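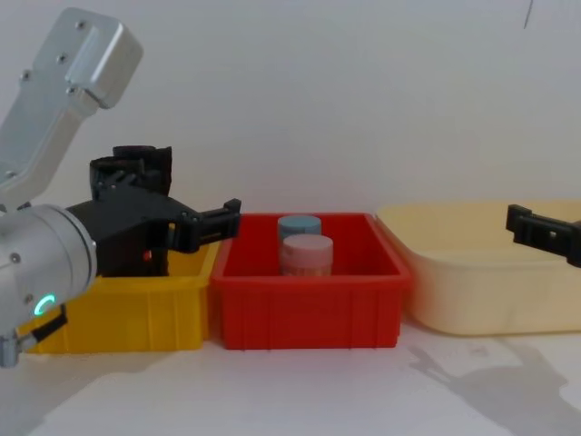 The Sorting Day

Chiyo Kikuchi had wanted bins in a row for as long as she had owned the shop, and now she had them! Three of them, and the red one in the middle, because red was for the things that needed deciding and she liked to keep her decisions where she could reach them.

"Yellow is for keeping," she told Rin Sakai, who had come in at nine with her sleeves already rolled. "Yellow is easy. Anything you pick up and smile at, yellow."

"And if I smile at everything?"

"Then we'll need a bigger yellow."

Kikuchi's had sold buttons, ribbon, thread and toys in Brivport since Chiyo's mother's time, and in December the whole business was moving down the hill to a corner place on Demau Street with real windows. Before that could happen, all the drawers had to be emptied. Her mother had been a wonderful shopkeeper and a terrible labeler. A drawer marked ZIPPERS held doll shoes. A drawer marked DOLL SHOES was full of receipts, rubber bands and a harmonica.

Rin started at the window end and Chiyo at the door end, and for the first hour they hardly talked, only held things up. A brass thimble with a rooster on it (yellow). A paper of snaps priced in her mother's slanting pencil (yellow, obviously). A long green ribbon wound around a clothespin, so faded along one side that it looked like two ribbons sewn together.

"Red," said Rin.

"Red," Chiyo agreed, and was sorry, and then was glad again when the next drawer turned out to be entirely glass beads. Oh, those beads! They ran to the back of the drawer with a sound like rain coming over a roof, and both women stopped and tipped it the other way just to hear it again.

Upendo Urio came by before lunch with a bag of rolls and the news that the Diltik was running late. The Diltik was the little ferry, and the ferry was bringing Misaki Amano, and Misaki was the only person living who could say which buttons had gone on which coats. She had sewn for the shop for years before she moved across the water.

"She'll want the red bin," Upendo said, leaning over it to look. "You've given her all the best stuff."

"I've given her all the hard stuff."

"Same stuff," said Upendo, and took out the clothespin with the green ribbon and put it back again very gently.

Misaki arrived at two, windblown and starving. She ate a roll standing up, with her coat on, and with her free hand she stirred through the red bin the way you'd stir a pot.

"This is off the Navarro wedding," she said.

It was the ribbon. Chiyo had been one sleepy minute away from throwing it out.

"Rosalinda Navarro. She wanted green and her aunt wanted white, and your mother cut this length and hung it in the window for a week so the aunt would get used to it. You don't remember? You were under the counter most of that week. You had a harmonica."

Rin made a noise and went running for the drawer marked DOLL SHOES.

It still played — well, four of the holes did. Chiyo stood in the middle of her mother's shop with beads in her cuffs and blew the same four notes until Upendo begged her to quit, and then she handed it to him and he was worse. Misaki laughed so hard she finally had to take off her coat.

They worked until the light went orange on the wall. The red bin filled, and Misaki emptied it, and it filled again. A tortoiseshell buckle belonged to a man who used to run the bakery. A bag of tiny hooks was from the year everybody in town wanted a cape. Misaki told each one as she dropped it over into the yellow, and Rin wrote it all down on the backs of the old receipts, her pencil getting shorter and her writing getting bigger.

"We haven't thrown anything away," Rin said when the last roll was gone.

Chiyo looked over at the drawers they had finished, and then at the long wall of drawers they hadn't touched. There was one up near the ceiling with no label at all. She had never once seen it open.

"Get me the stool," she said.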